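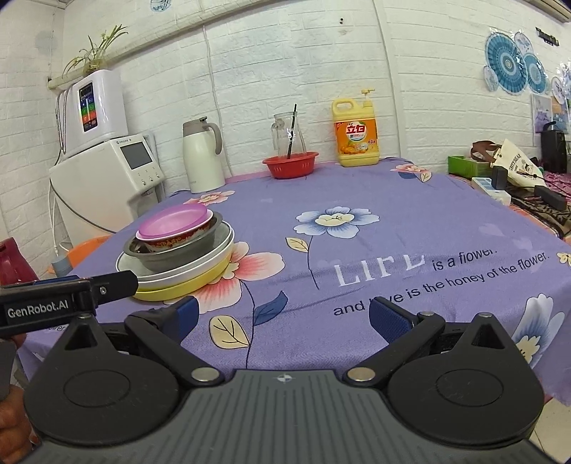
Clearing a table after a meal takes fewer trips when the dishes are stacked by diameter, widest at the bottom. Scrape each piece first and run the tap until the water is hot. Plates go down before anything deep. On the flowered cloth the order is a yellow plate, a white plate, then a grey metal bowl with a white bowl nested inside it and the pink plastic lid on top. Keep metal below ceramic – a steel rim chips glaze if it is dropped in from above.

Carry the stack with both hands under the lowest plate. Pitchers and glasses travel separately, in a basket.

Washing order

1. Lids and glassware, in clean water.
2. Bowls, smallest first.
3. Plates.
4. Metal bowls last, soaked for 90 seconds if food has dried on.

Dry the rims before restacking. Shake the tablecloth outdoors and wipe the table under it – crumbs work through the weave.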